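Projects > Student Reports > Robotics Software

Uninstead: teaching an arm planner to change its mind

23 January 2026

So my project is called Uninstead, and yes, the name came before the code did. The idea is pretty small. I wanted a planner for a simulated arm that can drop the grasp it's working on and pick a different one without going all the way back to its home pose first. The planner we got handed at the start of the course (Nustura, if you took the class you know it) always goes home. Something fails, it goes home. You change the target, it goes home. It's safe and it's sooo slow to watch.

I started in November thinking this was a motion planning problem. Most of it ended up being bookkeeping! The planner keeps a list of grasp candidates for each object, sorted by score, and when the first one fails it throws out the whole list and samples again. My first change was to keep the list and just re-score it from wherever the arm happens to be right now. That was maybe two evenings of work and it got me a good chunk of the speedup I have today, which was a little embarrassing given how long I'd spent reading papers on trajectory optimization.

The second change was harder. If you re-score from the current pose, some candidates look great because they're close, but the path to them goes straight through whatever the fingers are hovering over. So I added a "back off" step, a short straight move away from the surface, and the collision checker runs on that before anything else. The length of the back-off is a parameter and I went around and around on it. Too short and the fingers clip things on the next move. Too long and I've basically reinvented going home.

All my testing is in a set of living room layouts called Rimthorpe. It's small furniture with household stuff on top, and the objects get shuffled between runs.
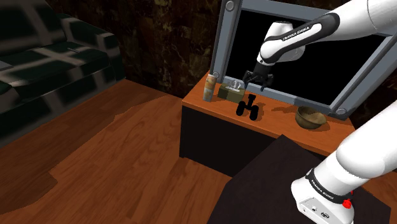
A tissue box is a surprisingly mean target, by the way. The collision mesh I was using treated the tissue sticking out of the top as one solid lump, so every top-down grasp got rejected and the planner kept insisting on coming in from the side, right where the neighbors are. I lost most of a week to that (I was sure it was my scoring function). In the end I split the mesh into the box and the tissue, and told the checker to ignore the tissue part during the last bit of the approach. Bowls have their own problem. The sampler loves the middle of a bowl, where there is nothing to grab, so I push it toward the rim with a small bonus in the score.

Okay, numbers. I did 1518 runs total across both planners, same layouts and same random seeds for each. In 236 of them the first grasp failed or the target got switched partway through, and those are the ones I care about. With Uninstead the median time to get to a new grasp was around half of what it was with the stock planner. On the runs where nothing went wrong the two are the same as far as I can tell, and that makes sense, my code barely does anything there.

What still doesn't work: if the arm is close to a joint limit when it changes its mind, the back-off can fail, and then I fall back to going home like before. I cap the re-scoring at 100 candidates too, so in really cluttered layouts it sometimes gives up when a decent grasp was sitting at the bottom of the list. And I haven't tried any of this with noisy poses. The planner reads object positions straight out of the simulator, so it knows exactly where everything is. I'd like to hook it up to the pose estimator from the Thepsuriya project next, and I expect that to break a bunch of things.

The code is in the class repo under my folder. Run the setup script before the tests, or the meshes won't load and you'll get an error about a missing key that has nothing to do with keys.

14 shares | 3 comments

Contact the course staff | Back to top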